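Section 4. The sink station: who does what

Start here once the arm has passed its reach check in Section 3. From this point the Prurken takes over the cup and dish run in the staff kitchen, and your people get the end of the lunch break back. I love this part of the set-up! At Mac Carthaigh the kitchen rota came down off the wall in March, and the people on it now spend that time planning the afternoon's orders.

4.1 Before the first run

1. Fit the wire rack in the deeper side of the basin and press down on both ends. It should not rock.
2. Swing the faucet neck over the basin and leave the lever closed.
3. Keep the soap bottle on the back deck and brushes and sponges in the tray. The arm learns these spots, so everybody should use the same ones.
4. Stand cups on the counter to the right of the sink, well back from the front edge.

CAUTION: Press PAUSE before you reach into the basin, even for one spoon. Wait for the steady green light.

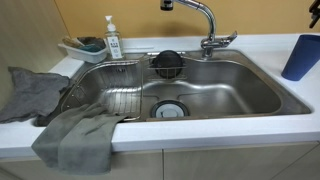 Sinéad Dunne
Workplace Set-up Lead, Palitz

4.2 Towels and cloths

Towels get moved all day long, and that's fine. A gray towel over the front of the sink, with one end lying on the rack, can stay there while people are using the kitchen. Before you press START, lift it clear of the rack. Do the same with any cloth hanging into the left end of the basin.

NOTE: The small wire basket on the back wall of the basin stays where it is. The arm plans its path past it.

4.3 Sharing the job

5. Name one person per shift as station lead. The lead loads the soap, answers the alerts and decides when the arm rests. Allow 40 minutes for training.
6. Show everyone the PAUSE button, including visitors and weekend staff.
7. Write odd stops in the log, in your own words. Brendan Foley's note about stacked mugs gave us the new slow-lift setting, and it's a lovely improvement!

NOTE: Pans, knives and anything chipped are still washed by hand. Agree on whose job that is before the rota goes.

8. After 400 cycles, the panel asks for a grip pad check. Go to Section 6.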